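Mellmont Cabinet Set, README

Handheld gripper recordings of people opening, closing and rummaging in small white furniture. Plain text, no install step, one known embarrassment. If you are in a hurry, skip to "What went wrong" and then to "Which files to use." Everything else is housekeeping.

What is in the release

106 sessions, recorded with two-finger handheld grippers, each with its own camera. A session is one person, or two people working at the same table, doing one cabinet task from start to finish: open the door, take the thing out, put the thing back, close the door. Camera video, gripper opening width and estimated gripper pose are all on one clock. The clock is the part we got right the first time.

The release has two versions. Version 1 went out in June under the name Mimon and was withdrawn. Version 2 is the one you are reading about. If a folder on your disk still says Mimon, please delete it, and please delete whatever you trained on it too, unless you enjoy watching an arm push a door the wrong way with great confidence.

Task list

open_door: door starts shut, ends at 90 degrees or wider
close_door: the reverse
fetch_shelf: door starts open, object is on the upper or lower shelf
stow_shelf: object starts on the table
drawer_pull: top drawer only

What went wrong

Gripper opening width comes from the two square markers, one on each finger. The camera sees both, the software measures the gap between them, and that number becomes the width channel. It works well as long as both markers are visible. When one is hidden, version 1 was supposed to write an empty value. It wrote the last good value instead and carried on as if all were well.

This is a small bug until you think about when a marker gets hidden. Markers vanish when something gets between them and the camera: the door panel, a sleeve, the other operator's cable. In other words, they vanish during contact, the one stretch of the recording anybody downloads this set for. Version 1 was excellent at measuring a gripper waving about in open air.
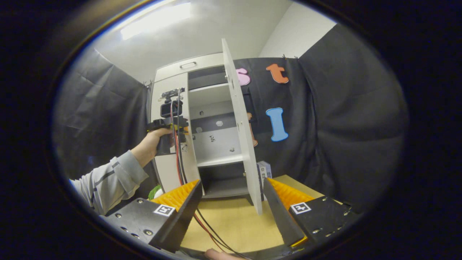 How we found out

A policy trained on version 1 was run on a real arm against a cabinet of the same model. On the first drawer_pull trial the arm reached the handle, decided its fingers were still open, and kept closing. The force limit tripped at the controller, as it should. The arm then retried, as it also should, and tripped again. The operator, Gunārs Dambrauskienė, let it have two attempts and then pressed the stop button. The drawer handle is now slightly bent. We have kept it, on a nail, over the desk where the width code was written.

No person was inside the fenced area and nothing hit anyone. We are mentioning it in a data card because the fault was in the data. The controller behaved, the arm behaved, and the training code faithfully learned that closing your fingers has no effect on how closed they are.

It took us longer than it should have to look at the recordings themselves. For a while the favorite theory was a loose finger screw, and there was a very thorough afternoon with a hex key. Then somebody plotted width against time for a single open_door session and got a line so flat it could have been drawn with a ruler.

Second fault, less exciting

Cables. In sessions with two operators, one person's cable can pass between the other person's gripper and the cabinet. Mostly this only costs us a few frames of tracking. Twice it snagged, the gripper was jerked sideways, and the pose estimate jumped. Both sessions are out of version 2. The recording procedure now says to route cables behind the shoulder, and we would like to claim everyone does.

What changed in version 2

Hidden markers now give an empty width and a flag called width_valid set to 0.
Gaps shorter than 200 milliseconds are filled by straight-line interpolation in a separate channel, width_filled. The raw channel is left alone.
Any session with more than 2,000 invalid frames has been moved to the folder named robles. The name is historical and we are not changing the paths again.
Pose jumps are flagged in pose_jump. The threshold is in the config file.
The timestamps are the same as in version 1.

Which files to use

For contact work, use the main folder and mask on width_valid. Do not use width_filled to decide when the fingers touched something. It is a straight line between two guesses, and it will tell you whatever you want to hear.

The robles folder is fine for visual pretraining, where nobody looks at the width anyway. Please don't merge it back in to make your dataset bigger. We can see the appeal. We did it ourselves, in June.

Running a policy on hardware

Do the following before the arm moves anything you would have to pay for.

1. Set the gripper force limit in the controller. A limit inside the policy code is a suggestion.
2. Cap the retries. One is plenty. Ours was unlimited, an oversight we had described in the planning notes as "persistence."
3. Compare the policy's idea of finger width with the encoder on the real gripper, and stop if they disagree for longer than 200 milliseconds.
4. Keep a hand on the stop button for the first run of every task, including the easy ones.

The script trodden_check runs step 3 offline against a saved log. It would have caught our fault in under a minute. It was written the next morning.

Known limits

One cabinet model, one table height, one kind of finger pad. Lighting is ceiling light throughout. Most doors open toward the operator. Faces should not appear; arms and sleeves do.

Reporting problems

Open an issue with the session number, the frame range and a plot. Width complaints go to Gunārs, who has a template for them now.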